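자주 묻는 질문: 메모리 분리 공정 그리퍼 미끄러짐 및 보호정지 건

최종 수정: 2022년 3월 18일

폐PC 분해 셀에서 발생한 고장에 대해 같은 문의가 계속 들어와 한 페이지에 모았습니다. 공급사 Cernon의 공식 답변과 저희 쪽 판단이 다른 항목은 둘 다 적었습니다. 어느 쪽을 믿을지는 읽는 분이 정하시면 됩니다.

무슨 일이 있었습니까?

메모리 모듈을 뽑는 동작 중에 그리퍼가 모듈을 놓쳤고, 팔은 놓친 줄 모르고 다음 동작으로 넘어갔습니다. 빈손으로 트레이까지 가서 내려놓는 시늉을 하고 돌아온 뒤, 슬롯에 반쯤 걸려 있던 모듈을 손가락 끝으로 눌렀습니다. 보호정지는 그때서야 걸렸습니다. 메인보드는 슬롯 하나가 부서졌고 그리퍼 손가락 한쪽이 휘었습니다.

다친 사람이 있습니까?

없습니다. 다만 이것을 안전장치가 제대로 작동한 사례로 소개하는 자료가 돌고 있는데, 동의하기 어렵습니다. 당시 작업자가 팔이 닿는 범위 밖에 있었던 것은 순서상 우연이었습니다. 1분만 늦었어도 케이블을 정리하러 손을 넣고 있었을 것입니다.

협동로봇이면 사람과 부딪혀도 괜찮은 것 아닙니까?

이 질문이 가장 많습니다. 협동로봇이라는 말은 팔에 힘과 속도 제한 기능이 있다는 뜻이고, 그 팔로 하는 작업이 안전하다는 보증은 아닙니다. 열린 케이스 안에는 잘린 철판 모서리와 브래킷이 많습니다. 손이 그리퍼와 드라이브 케이지 사이에 끼면 팔의 힘이 설정값 안에 있어도 베일 수 있습니다. 위험성 평가는 팔, 그리퍼, 공작물을 모두 놓고 해야 하는데 최초 평가서에는 팔만 들어가 있었습니다. 서명까지 다 되어 있던 문서입니다.

원인은 밝혀졌습니까?

Cernon의 보고서는 원인을 "공작물 편차"라고 적었습니다. 케이스마다 보드 높이가 조금씩 다르고 모듈 방열판의 표면도 제각각이라는 설명입니다. 맞는 말이지만, 폐PC가 제각각이라는 것은 계약 전부터 다들 알던 사실입니다. 편차를 감당한다고 해서 들여온 장비가 편차 때문에 멈췄다면, 그 보고서는 원인이라기보다 상황 설명에 가깝습니다. 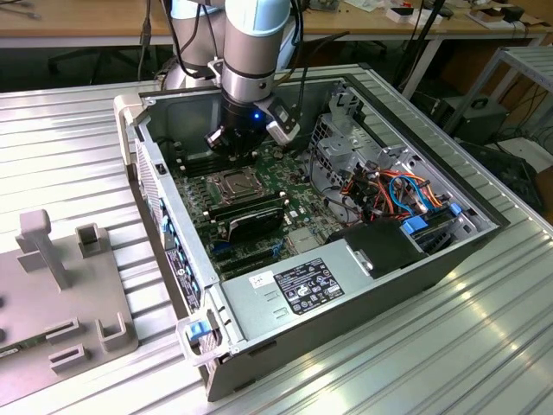
저희가 확인한 문제는 두 가지입니다. 첫째, 파지 확인을 손가락 간격만으로 하고 있었습니다. 손가락이 빈 채로 닫혀도 간격이 허용 범위에 들어가면 "잡았음"으로 처리됩니다. 얇은 모듈은 잡았을 때와 놓쳤을 때의 차이가 작아서 이 방식으로는 구분이 안 됩니다. 둘째, 뽑는 동작에서 힘 감시가 꺼져 있었습니다. 오정지가 잦다는 이유로 시운전 때 꺼 두었고, 다시 켜는 절차는 어디에도 없었습니다.

시험에서는 왜 발견되지 않았습니까?

인수 시험은 8대로 했고, 모두 같은 기종에 방열판이 없는 모듈이 꽂혀 있었습니다. 시험 성적서에는 성공률이 좋게 나와 있습니다. 공급사가 고른 시료로 공급사가 정한 횟수만큼 돌린 결과이므로 참고만 하시기 바랍니다. 재시험 시료는 입고품 중에서 저희가 뽑습니다.

Deromell 소프트웨어를 업데이트하면 해결됩니까?

일부만 해결됩니다. 새 버전은 뽑은 뒤 손목 쪽 힘 값을 한 번 더 읽어 모듈을 들고 있는지 추정합니다. 설치 후 시험 운전에서 같은 미끄러짐이 14회 나왔고, 그중 2회는 여전히 "잡았음"으로 기록됐습니다. 릴리스 노트에는 "파지 신뢰성 향상"이라고만 되어 있습니다. 얼마나 향상됐는지, 어떤 모듈로 확인했는지 물었지만 아직 숫자를 받지 못했습니다.

보호정지가 걸리면 바로 재시작해도 됩니까?

안 됩니다. 사고 전에는 화면에서 해제를 누르고 그대로 이어서 돌리는 경우가 많았습니다. 지금은 아래 순서를 따릅니다.

정지 사유를 읽고 기록지에 적습니다.
비상정지를 누른 다음 그리퍼 안과 슬롯을 눈으로 확인합니다.
모듈이 반쯤 빠져 있으면 로봇으로 다시 시도하지 말고 손으로 제거합니다.
케이블이 손가락이나 손목에 걸려 있지 않은지 봅니다.
저속으로 대기 위치까지 올린 뒤 처음 단계부터 다시 시작합니다.

같은 케이스에서 두 번 정지하면 그 케이스는 수작업으로 돌립니다. 세 번째 시도는 하지 않습니다.

케이블 뭉치는 왜 미리 치우지 않습니까?

치우면 로봇을 쓰는 의미가 줄어든다는 것이 도입 당시의 논리였습니다. 전원선과 데이터 케이블을 사람이 먼저 정리하면 그만큼 사람 시간이 들어가니까요. 실제로 기록을 보면 정지 후 복구에 드는 시간이 더 깁니다. 당분간 드라이브 케이지 주변의 케이블은 투입 전에 묶거나 뽑습니다. 영업 자료에 나온 "전처리 불필요"라는 문구는 저희 현장에는 해당하지 않습니다.

전원공급장치의 잔류 전하는 위험하지 않습니까?

전원공급장치는 이 셀에서 열지 않습니다. 외함을 벗기는 작업은 별도 구역에서 하며 이 로봇에는 맡기지 않습니다. 투입 전에 전원선이 빠져 있는지는 사람이 확인합니다. 카메라로 자동 확인하자는 제안이 있었으나 받지 않았습니다. 파지 여부도 제대로 판단하지 못한 시스템에 이것까지 맡길 근거가 없습니다.

그리퍼 손가락만 바꾸면 되지 않습니까?

Steinarsdóttir에서 고무 패드를 붙인 손가락을 보내왔고 시험 중입니다. 덜 미끄러지기는 합니다. 그런데 패드가 두꺼워 모듈 두 개가 나란히 꽂힌 경우에는 옆 모듈을 건드립니다. 패드가 닳았을 때 언제 바꿔야 하는지에 대한 자료도 없습니다. 교체 주기를 "필요 시"라고 적은 설명서는 정비 계획에 쓸 수가 없습니다.

Drarholm 공장에서는 문제없이 쓴다던데요?

그쪽은 한 기종만 대량으로 처리한다고 들었습니다. 조건이 다르니 비교가 안 됩니다. 정지 이력을 보여 달라고 요청했지만 요약본만 받았고, 요약본에는 작업자가 화면에서 바로 해제한 정지가 빠져 있었습니다.

언제 정상 가동합니까?

8월을 목표로 잡은 일정표가 있으나 저희는 확정으로 보지 않습니다. 힘 감시를 켠 상태에서 저희가 고른 시료로 재시험을 통과하고, 위험성 평가서를 다시 쓴 다음에 정합니다. 그때까지는 작업자가 옆에서 지켜볼 때만 저속으로 돌리고, 무인 운전은 하지 않습니다.

비슷한 일을 겪었는데 어디에 알려야 합니까?

셀 옆 기록지에 시각, 케이스 기종, 화면에 뜬 정지 코드를 적고 설비 담당에게 넘겨 주십시오. 멈추지 않고 지나간 미끄러짐도 적어 주십시오. 공급사 로그에는 그런 건이 성공으로 남습니다.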